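From the Irmont Kitchen Table
Notes for members of the Lis Supper Circle

Dear friends, December has crept up on us again, and with it the yearly question of what to put on the table when the whole circle comes through the door hungry at once. Mieczysław Dudek has been kind enough to let me share his late mother's potato soup, and I have made it enough times now to have opinions.

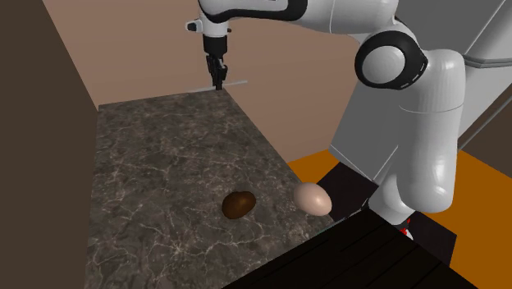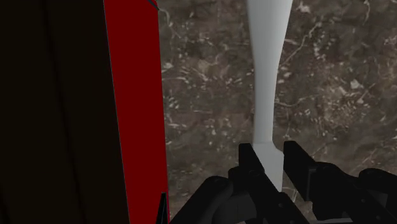 The soup is a plain one, and I say that with love. It starts with onions cooked very slowly in butter, then a bay leaf, then stock, and it asks for the sort of ordinary ingredients most of us have in the house on a cold evening. A brown potato and a pale egg side by side on a dark grey marble countertop, as in the first picture, is pretty near the whole idea, although you will want a good many more of each for our crowd! Mieczysław boils his eggs separately, quarters them, and lays them in the bowl before the soup goes in, so they warm through without turning rubbery. I used to chop mine and stir them into the pot, and I have been gently corrected.

Now, the matter of which potatoes. The farm stand out on the Bostmont road has had lovely floury ones this fall, and they fall apart just enough to thicken the broth so you can skip the flour altogether. If all you can find are the waxy kind, mash a ladleful against the side of the pot and stir it back in. Sour cream goes in at the very end with the heat off — please learn from my mistake two winters ago, which those of you who were there were very polite about.

Marjoram is the other thing. Mieczysław uses a good deal more than I would have dared, rubbed between the palms over the pot, and he is right about it. Dill is fine too, but he says it makes a different soup, and I have stopped arguing.

We will be eating it together at the Jumadgate hall this month, doors at half past five, with bread from whoever feels like baking. There are 20 places at the long table and we can squeeze in a few more on the window bench if nobody minds elbows. Please bring your own bowl and spoon, and a jar with a lid if you hope to take some home. Let me know by phone or at the next card evening if you are coming, and tell me if you can't have dairy, so I can set a pot aside before the cream goes in.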